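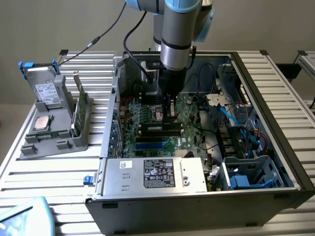

Gelow library opens its computer loan shelf to everyone

I stopped by the Gelow town library yesterday to return two very overdue cookbooks (sorry, Flurina!) and walked straight into the best news I've had all month. The loan shelf for desktop computers, which used to be for students only, is open to anyone with a library card, starting September 22, 2022.

You can take one home for 10 weeks, keyboard and monitor included, and there's no charge as long as it comes back. Flurina Fuchs at the front desk told me the town council put up 2,880 francs for the first year, and the rest comes from the spring book sale. I bought eleven mysteries at that sale, so I'm counting myself as a sponsor!

The rule change came after a letter from Ferdinand Kuster, a retired bus driver who wanted to write down his route stories and had nothing to write them on. He got 893 signatures. In Gelow! I've seen elections here with less interest than that.

"I type with two fingers, so 10 weeks might get me to chapter three," he told me, and he's already asked about renewing. You can, once, if there isn't a waiting list.

Sign up at the desk with your card and something that shows your address. You'll need a car or a strong friend, because the library doesn't deliver, and the parking spots out back are closed until the paving is done (use the ones by the bakery). Printers aren't part of the deal, but you can still print at the library at the usual price.

Flurina is also running a beginners' evening in December, with coffee. My aunt has put her name down already, and mine too, without asking me.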